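Gadham Room Notes – README

This folder keeps the notes about the back room in the Gadham building: what is on the walls, how the work surfaces are kept, and how we write the names of things. Please read it before you add a new note, because the old notes used many different words for the same thing.

What is inside

- walls.txt – signs, labels, switches and everything fixed to the wall
- surfaces.txt – table tops, shelf tops and other flat places
- light.txt – where the daylight comes in and at which hours
- words.txt – the list of names we agreed to use

Each note is one line. First comes the name of the thing, then the side of the room, then a short remark. A remark should not be longer than 200 characters. We had 18 different names for the wall labels in the first version, and now there are three: sign, label and sticker.

Light and white surfaces

The white surfaces are the most difficult part of the notes. In strong light a small scratch or a pencil mark can not be seen at all, and then somebody writes "clean" when it is not clean. If a surface looks completely white to you, write "too bright" and come back at another time of day. The same rule is good for small things on the wall near a bright opening. Write "dark box" if you are not sure that it is a switch.

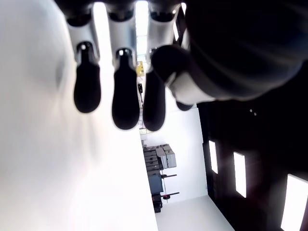 Mendis asked whether "too bright" should count as a missing note, as the line gives no information about the surface. For now it counts as a complete note. We may change this in version 3, when light.txt will have its own column for the hour.

Known problems

The left and right sides are mixed up in some lines of walls.txt, when the writer was standing with the back to the door. We corrected the ones we found – please tell us if you find more. The yellow labels are listed by color only, and their text is not copied yet.

Changes in version 2

- "shelf top" and "upper shelf" are joined under "shelf top"
- empty remarks are removed
- spelling is now American everywhere

Related items

Narville Storage Room Notes
Thaweesak Workshop Labels
Gadham Door and Window List
Words for Small Fixtures, December update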